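Crease across a cotton tablecloth will not stay out

Household Help > Fabrics and Linens
Posted 15 November 2023
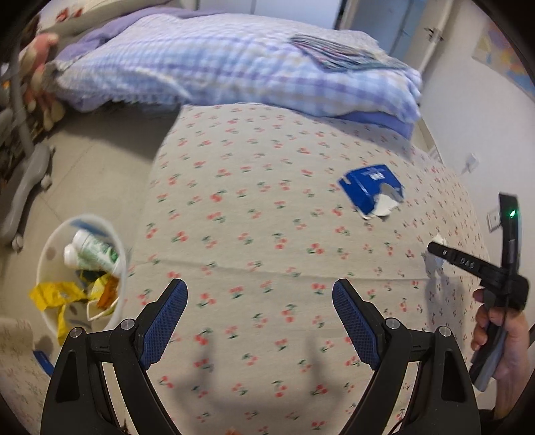
Trevor Campbell

I have a cloth with a cherry print on a cream ground that I use on the table at the end of the bed in the spare room. It has one long crease running across it from the left side. The crease is where the cloth was folded in the packet. I bought it from Selleo and the label gives the content as cotton with no percentage, and the care symbols are one dot on the iron and the tub at 30 C.

What I have done so far:

Washed it at 30 C, normal spin, and hung it over a rail. Crease still there.

Ironed it at one dot, dry, from the printed side. The crease went down but was visible again the next morning.

Ironed it at one dot with the steam on. Same result.

The print feels slightly raised under a fingernail, so I have been reluctant to go above one dot. The table is used for opening parcels and sorting small items, and I need the cloth to lie flat, as small parts tend to collect along the ridge. There is no padding underneath, only the bare tabletop.

Is this a finish on the fabric that has set along the fold, or am I ironing it wrong? I would also like to know whether two dots is a risk to the red in the print.

Nechyporuk

Most likely both. New printed cottons are often sold with a stiffening finish (starch or a resin), and they are folded and pressed in stacks for months. If it is starch, it will come out in water. If it is resin, the fold line is partly set and no amount of ironing at one dot will shift it for long.

Test first. Put a few drops of water on a corner of the underside, wait two minutes, and rub the spot between your fingers. If it turns slightly slick or tacky, it is starch. If the water sits on top as beads, there is a resin or stain-repellent finish, and you should go by the label and skip the soak.

For starch:

Soak the cloth in lukewarm water for an hour, opened out as far as the tub allows. Do not fold it along the old line. Rinse, and repeat until the water is no longer cloudy. Spin on the lowest setting, or roll it in a towel and press. Take it out while it is still damp.

Iron it damp, on the wrong side, with a thin white cotton cloth between the iron and the fabric. Start in the middle of the crease and work outward to each end. Press and lift along the line itself. Pushing the iron back and forth stretches the weave and can leave a ripple on either side, and that ripple looks a lot like the original crease once the cloth is dry.

Leave it flat until it is completely cold and dry. I suspect this is where yours is going wrong. A cotton cloth that goes back on the table warm and slightly damp will take up whatever shape it had before.

On the temperature: a raised print is usually pigment held on with a binder. The red itself is not the weak point. The binder softens with heat, and it can go shiny or stick to the soleplate. I would not use two dots on the printed side at all. On the wrong side, through a pressing cloth, I have used two dots on similar fabric without damage, but try it on the hem for a few seconds first and check the face of the fabric for shine.

Afterward store it rolled on a cardboard tube with the print outward. If you have to fold it, change the fold position each time.

Sterthorpe

spray bottle, half white vinegar half water, mist the line and iron over it. works on my kitchen curtains every time

Kellside

Vinegar does help on plain cotton, but I would test it on the hem with this one. I have had it leave a faint ring on a cream background where the spray stopped, and I had to wash the whole cloth to get it out. If you do use it, wash afterward anyway or the room will smell of it.

One thing missing above is the underlay. With a bare tabletop every fold shows, and side light from a window makes it look worse than it is. A flannel-backed table pad or an old cotton blanket cut 2 inches short of the edge on all sides takes up most of the ridge. It also stops the cloth creeping when you drag a box over it. Do not use a foam or rubber mat on a varnished table, as some of them mark the finish.

If the cloth is for opening parcels you might also consider clips at the corners. A light tension across the crease for a few days did more for one of mine than the iron had.

Trevor Campbell

Did the water test on the corner. It went tacky, so starch. It is soaking now and the first lot of water came out cloudy. I will press it from the back at one dot and leave it flat overnight before trying two. The blanket underlay is a good idea and I have one I can cut.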